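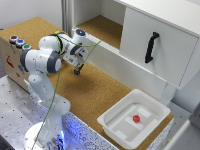 Figure 4.1 A bench-mounted arm and gripper, with control box, cabinet and tray.

Chapter 4
Planning and Paying for Equipment

Reading time: 9 minutes

The price of a robot arm is the easiest figure to find and the least useful on its own. A first budget should cover the whole station: the arm, the gripper, the surface it is fixed to, the controls, the cables, and the things it will handle. Buyers who leave these until later often find that the money has gone before the arm can be used.

This chapter follows one purchase from first request to final invoice. Maite Manzano runs the teaching laboratory at Arkivow, a small training centre. In April she was asked to plan 3 identical benches for a course on handling and sorting. The supplier, Bernari, quoted for the arms alone. Grippers came from Nisine at £2,180 each, and spare finger sets were listed at £399. Her first draft had a line for the grippers and none for the fingers.

Fingers should be chosen after the parts have been chosen. A gripper that holds a small cube between two flat fingers may be a poor choice for a bottle or a bag. Write down the smallest and largest item the station must pick up, and the weight of the heaviest, before asking for prices.

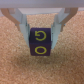 Test pieces need a line of their own. Simple blocks with clear markings are cheap, and a marked face lets the operator check which way round a piece has been set down. Manzano allowed £200 per bench for blocks, trays and replacement table covering. Her colleague Sohail Gilani thought this too high, and the two of them agreed to review it after one term.

Running costs are dealt with in Section 4.3. They include servicing, training time and the hours a bench stands idle while a part is on order. Section 4.4 compares buying with leasing, using the terms offered by Kumarasinghe, a leasing firm.

Before reading on, list every item you would need to set up one bench in a room you know. Mark those you already own. Keep the list, as you will price it in Section 4.2.

Contact the publisher | Copyright 2024. All rights reserved. | Back to top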